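Kornurska takes a cautious line on "no-iron" cloth with its new Trelen cover

Table and sofa covers in dark green go on sale in July; company declines to promise a wrinkle-free home

NÄGELI – Textile maker Kornurska will start selling the Trelen, a large plain cover for tables, sofas and guest beds, in July. It comes in one color, dark green, and in one weight. The company makes no claim that it will change how anyone lives.

"Every cover on the market is sold as easy care, and most of them still come out of the closet with creases," said Fabian Frei, head of product at Kornurska. "We have read the same labels our customers have. I would like to see the tests behind some of them."

Kornurska ran its own. Sample covers were folded, stored for 30 days and shaken out again, with no iron and no steam. Of 39 samples, nine were judged smooth enough to use on a table as they were. The rest needed a hand run over them, or more. Frei calls the result "ordinary" and says it will be printed on the package.

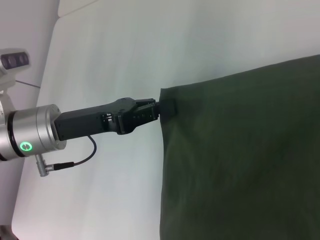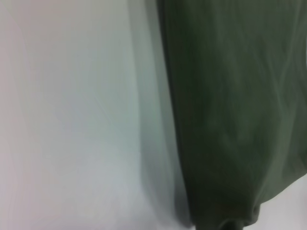
The dark green cloth, with faint creases across its surface. Photos: Kornurska

The Trelen has a soft, matte finish. Buyers who want a crisp, pressed look are advised to buy something else, or to own an iron. The care sheet skips the usual folding diagram, which Frei doubts many people follow past the second step, and suggests rolling the cover or hanging it over a rail.

The company is also wary of the word "lifetime." The Trelen carries a plain guarantee on seams and color for 100 washes – after that, Kornurska says, it would be guessing.

The cover will be sold through the Rornell stores and by mail order. A second color has been discussed, but no decision has been made.

Press contact: Fabian Frei, Kornurska, Nägeli. Fabric swatches are available on request.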